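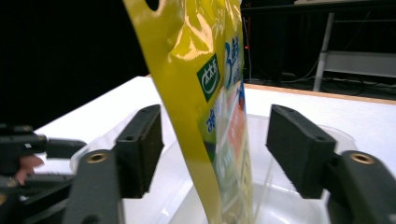 2024-05-30
By the Besby Packaging Study Group, Arnstead

4.2 Reading of numerals on flexible packs

Flexible packs are now the usual form for dry snacks in the shops of Arnstead, and the shopper meets them first by color and only later by text. In our survey we asked 239 adults to find one number on the front of a pack and to say what it meant. The answers were less certain than we expected. When a plastic pouch is twisted or crumpled, as the yellow-green one in the picture at the top of this page, the shiny surface gives bright white highlights, and large blue characters with a stylized "3" run vertically along the edge. A numeral in such a position competes with the logo, and a person who does not read Chinese has few other signs to lean on.

The pack records came from the Clalex list, which holds 3,841 entries. We removed boxes and jars and kept only bags and pouches. Each respondent saw three packs, always in a different order, and had about 70 seconds for each.

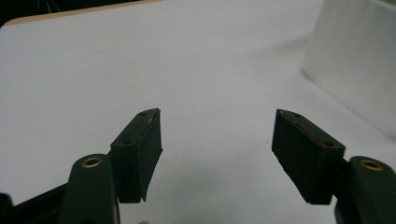 Figure 1. Two dark green gripper fingers, wide apart, over a bare white tabletop.

Older respondents more often turned the pack before they answered – the younger ones read it as it was given. This agrees with the earlier Vaughan survey, although that work used only flat printed cards. We do not claim that turning helps the understanding. It may only show that the person is looking for a second text, for example the net weight, to compare with the first.

Contact: Besby Packaging Study Group, Arnstead | © 2024 | Back to top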